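Workshop Tips for the Tabletop Pushing Event

Notes from the Tanum robotics club, collected over two seasons of building for the tabletop event in the Briltitz student competition. Most of this concerns boards, blocks and the pusher rod. The code has its own page.

The work surface

Glue the board up from solid planks if you have a planer or can borrow time on one. Three planks of unequal width are fine. Alternate the direction of the end grain, use cauls, and leave the clamps on overnight. A board glued up in October in an unheated shop will move when it comes indoors, so let it sit flat on stickers for 9 days before the final sanding.

Sand across the seams, then with the grain. The test for a good seam is a fingernail: if the nail catches, a block will catch. Our first board had a ridge too small to see, and the cube stopped on it in almost every trial.

Ease the near edge with a block plane. A thin bevel is enough to keep the corner from splintering when the board is lifted out.

Skip the varnish. A glossy finish reflects the overhead lights, and the color detector reads the reflection as a pale block. One thin coat of dewaxed shellac, rubbed back with a gray pad, seals the grain and stays dull. Paste wax feels right by hand but builds up unevenly where the rod passes most often.

Holding the board down

A perforated tabletop is worth the expense. Bolt it to the bench frame once and everything else can be located from the hole grid. Before each session, check the board for rotation with a square against a row of holes. Checking only one corner will miss it.

Vacuum the holes. Sawdust in them works its way back onto the board.

Blocks

Print the shapes in one batch per color. Filament from different spools under the same color name can differ enough to need a new threshold. We keep four colors: red, green, blue and yellow. Pale yellow on light wood is the hardest pair to separate, and the detector should be tuned on it first.

Leave the printed top texture alone. Students like to sand it smooth, and a smooth top throws a highlight. The bottom is another matter. Rub it on 220 grit laid on glass, a dozen strokes, turning the block a quarter each time.

Round the edges of the cube slightly. Sharp corners dig into the wood when the rod pushes high on the face.

Stars and hearts do not slide straight. A push on a star point turns the block before it moves it. Practice those by hand with a dowel before writing any motion for them; 13 pushes per shape is enough to see the pattern.
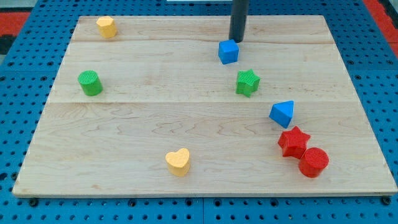 Rod at the blue cube, with the other shapes spread over the board.

Spread the starting layout by hand and include at least one close pair. Two blocks nearly touching will often be read as one object, and a layout with wide gaps everywhere hides the problem until the day of the event. Put a piece or two across a seam as well.

The rod

Ours is a plain cylinder with a matte dark finish. Bare aluminum works mechanically but shines. If you paint it, degrease first and let the paint cure fully, or it will mark the blocks.

Set the tip clearance with a feeler gauge at all four corners and again in the middle. We run 2 mm. Less than that and a slight cup in the board will cause contact; more and the rod tends to tip the shorter blocks.

Check the set screw in the holder before every session. A loose rod shows up first as a drift in the contact point, and students will spend an afternoon recalibrating the camera over it.

Logging

The Irker script writes one line per push: shape, start, target, end, result. Fill in the result by hand at the bench – memory is poor after the third run. In the last session before the regional round we logged 116 pushes, and the failures fell mostly on the two stars and the heart.

Storage

Board flat, never on edge. Blocks in a lidded bin, sorted by color. Rod removed from the arm and kept in its tube. The Obeidat room gets direct sun after 3 in the afternoon, so keep the bin off the windowsill – PLA softens and the triangles warp first.

Related pages: Making a pair of gluing cauls. Cleaning a print bed. Setting color thresholds under shop lights.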